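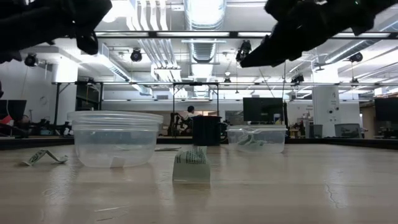
Takeout leftovers of the packaging kind: two clear containers, a black cup and some paper with green print.

Our lunch sort is back, and I could not be happier about it! If you missed the first round in June, the idea is simple. You finish your meal, you bring what it came in to the long table, and we work out together where each piece goes before anyone heads for the bins.

Clear tubs are the easy win. Give them a rinse, take the lid off and stack the two separately. Dark cups are trickier — the sorting line at Cutstead won't take black plastic, so we're keeping those for the seedling shelf, and Mojtaba Zarei has already claimed 15 for his peppers. Printed paper wrappers can go in with the mixed paper if they're clean. Greasy ones go to compost. Thin crinkly bags have their own box by the door, and please don't tuck them inside a tub to save a trip (I've done it too), as the whole tub gets pulled when that happens.

Best news of all: Bakhtiari, the lunch counter downstairs, will now fill your own container if you bring one, and they knock a little off the price. I tried it with the lentil stew and it held up beautifully on the stairs.

The next sort is 28 Feb 2019, from 2 to 3 in the afternoon. Bring your lunch things, and bring the lids!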